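Clearing a shelf - speaker notes

Wurkemham evening, small hall, 7.30 start. Forty-minute slot with questions as we go.

Opening. Say hello, say who I am, thank Nhi Nông for the tea. Ask for hands up: who has a shelf at home they would rather not show a visitor? Wait for the hands. Mine would be the one by the back door.

Start with the point about size. People book a whole weekend to sort a whole house and stop by lunchtime on the first day. One compartment of one shelf is enough for an evening. Read out the two numbers from my notebook: the Brandarberg flat had 1,000 separate items on its open shelves when I listed them, and 808 when I had finished. Most of what left was paper.

Move on to what mixed shelves have in common. A bottle kept for an occasion, a canister, newspapers and flyers in a heap, notes stuck to the back wall, and then a plastic bin which takes whatever has no other place. Cord, bag, small figurine, all in together.

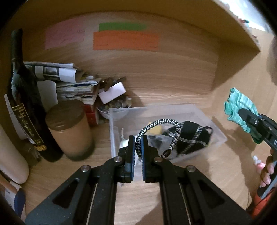 Nhi Nông: I'd leave the bin till last, or you spend the whole evening on it and the papers are still there.

Fair, and I do say this to people who get stuck on small things. My own habit is the other way round. The bin has sides, so I can see when I've got to the bottom of it. Let the room argue this one for a few minutes if they want to. At Namton they argued it for ten and I had to skip the part on labels.

Papers next. Newspapers go out unless there is a page you can name without looking. Flyers go out. Keep a folder for anything with a date still to come. Don't read while sorting. Put a chair at the other end of the room so you aren't tempted to sit.

Notes on the wall. Take each one down and read it out loud. If it is a job, do it or write it in the diary. If it is a phone number, copy it into the phone. Coloured paper stops being noticed after a week or so, and I've found notes of my own from the February before last.

Cords and cables. Loop them, tie them, and put a bit of tape on with the name of the thing they belong to. Any cord you can't match goes in an envelope with the month written on it. After 3 months it leaves the house.

Cloths. I get asked about these more than anything else. Knitted and loosely woven ones end up on shelves among the papers, bunched up, because they were used for a quick wipe and put down. A striped dishcloth belongs near the sink - pick it up first and take it there before you touch anything else.

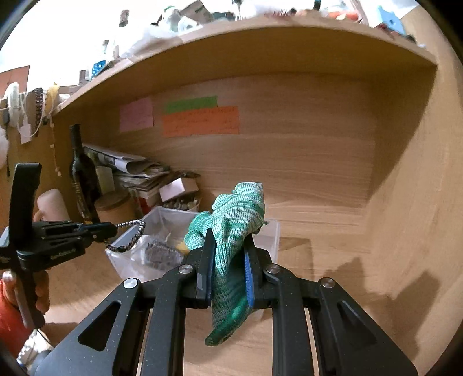 Check each cloth for holes before it goes back into use. Ones with a hole can do floors and shoes. Wash them with the towels, dry them flat, fold in half and then in half again. If you have more than fit in one drawer, pass some on.

Wiping down. Work from the back wall forwards with a damp cloth, then a dry one. Bare wood doesn't like standing water. Leave the shelf empty for an hour before anything goes back.

Putting back. Tall things at the side, bin where you can reach it, paper in one upright file. Mention the Chiu boxes if asked, but a shoebox does the same job.

Questions. Have the spare handouts ready by the door. Chairs to be stacked by 9.15.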